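Survivre au rhume des foins quand on tient une boutique

Je tiens une droguerie à Hernitz, je suis allergique aux graminées, et mon médecin m'a conseillé « d'éviter l'extérieur ». L'extérieur, lui, entre chaque fois qu'un client pousse la porte. Voici ma méthode, rodée sur 7 saisons et plusieurs chemises.

1. Aérer tôt

Ouvrez en grand avant 7 heures, refermez, et n'y revenez plus de la journée. En août, on transpire. On éternue moins, c'est le marché.

2. Rincer le nez

Sérum physiologique, tête penchée au-dessus du lavabo, une narine puis l'autre. C'est exactement aussi élégant que vous l'imaginez. Faites-le le soir, porte fermée.

3. Ne jamais manquer de mouchoirs

Un paquet dans chaque poche, un près de la caisse, un dans la voiture. Mounir Belhaj, mon associé, prétend que je suis mon meilleur client - il a vu les chiffres.

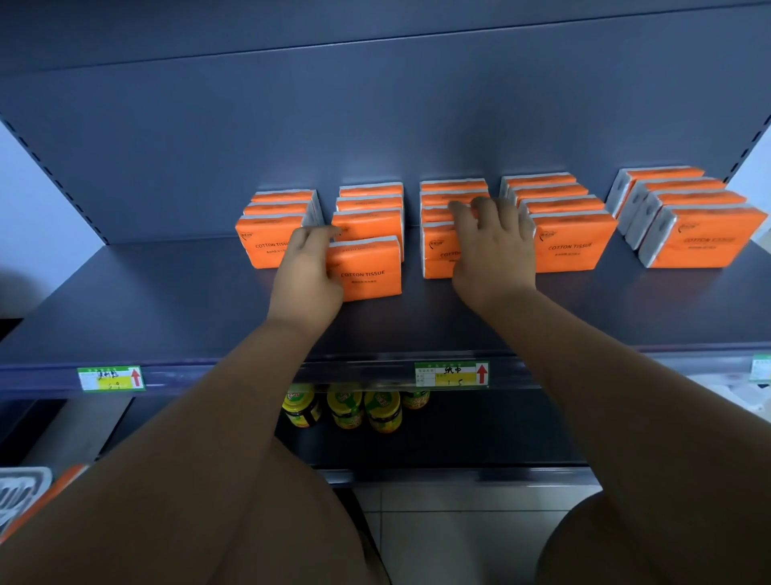
4. Se changer en rentrant

Les pollens voyagent sur les cheveux et les vêtements. Douche le soir, linge séché à l'intérieur, et tant pis pour le parfum du grand air.

5. Demander conseil avant la crise

Parlez des antihistaminiques à votre pharmacien avant la saison, surtout si vous conduisez. Le dimanche où vous pleurez dans une salade de pommes de terre, il est un peu tard.

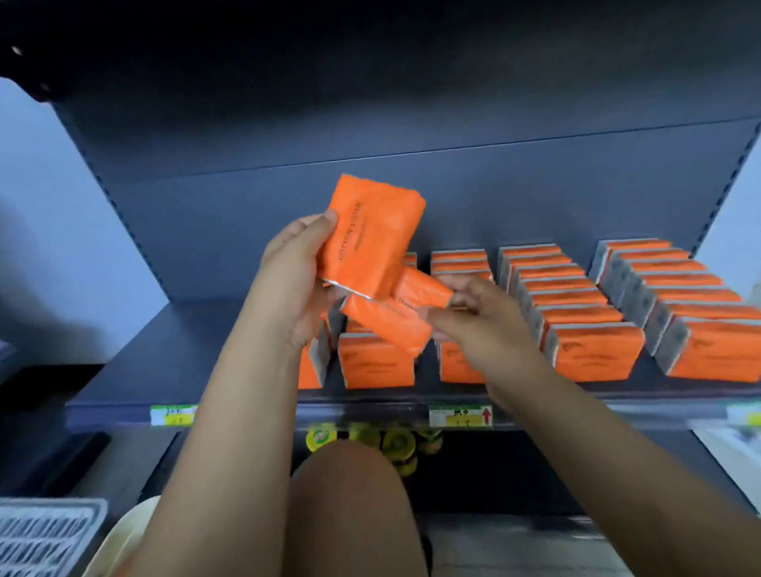 Les mouchoirs en paquet souple, emballage orange.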